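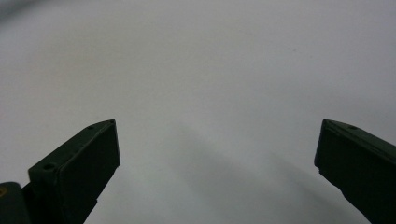 Fotini Antoniadis fragt, warum ich die Pausen zwischen zwei Griffen überhaupt aufzeichne, die könne man doch beim Zuschneiden wegwerfen und hätte gleich die halbe Datenmenge. Sie bezieht sich auf den Beitrag vom November, in dem ich die Aufnahme mit dem Handgreifer beschrieben hatte.

Ich habe es ausprobiert. Der Datensatz Kandia umfasst 2.360 Durchgänge, alle von Hand geführt. In der ersten Fassung begann jeder Durchgang mit geöffneten Fingern über der Unterlage und endete auch so. In der zweiten Fassung habe ich alles vor der ersten Schließbewegung bis auf 300 Millisekunden abgeschnitten, am Ende entsprechend. Training mit gleichen Parametern, gleiche Anzahl Schritte, gleicher Arm.

Die beschnittene Fassung greift sauber, solange der Arm schon nahe am Objekt steht. Startet er weiter oben, schließt er zu früh. Das Netz hat den Anfahrweg nur noch als Rest gesehen und hält jede Stellung mit offenen Fingern für den Moment kurz vor dem Zugriff. Nach dem Ablegen bleibt er gern stehen oder greift noch einmal nach demselben Teil.

Die unbeschnittene Fassung hat ein anderes Problem. Wer von Hand vorführt, zögert, und das Zögern wird mitgelernt. Bei mir waren das vor allem die Durchgänge am späten Abend, etwa ab 22 Uhr. Der Arm verharrt dann über der Fläche, bis das Rauschen der Vorhersage ihn irgendwann weiterschiebt.

Derzeitiger Kompromiss:

Anfahrt komplett behalten, auch die langsame.
Stillstand über einer Sekunde auf eine halbe kürzen, Schwelle auf die Handgeschwindigkeit, nicht auf die Fingerweite.
Nach dem Öffnen mindestens eine Sekunde Rückzug stehen lassen.
Durchgänge ohne Rückzug aussortieren. Das waren fast 400, mehr als mir lieb ist.

Das Kürzen erledigt ein Skript, das ich Zirnik genannt habe. Es liest die Posen und die Fingerweite, glättet beides und schreibt eine Schnittliste. Die Originale bleiben unangetastet. Wer das nachbaut: Zeitstempel nach dem Schnitt neu vergeben, sonst sieht das Training an der Nahtstelle einen Geschwindigkeitssprung. Mich hat das zwei Abende gekostet.

Offen ist die Fernsteuerung. Dort kommt die Latenz hinzu, und Stillstand bedeutet oft nur, dass ich auf das Kamerabild warte. Ob dieselbe Schwelle taugt, weiß ich noch nicht. Die ersten Durchgänge dafür liegen unter Quansah und sind noch nicht geschnitten.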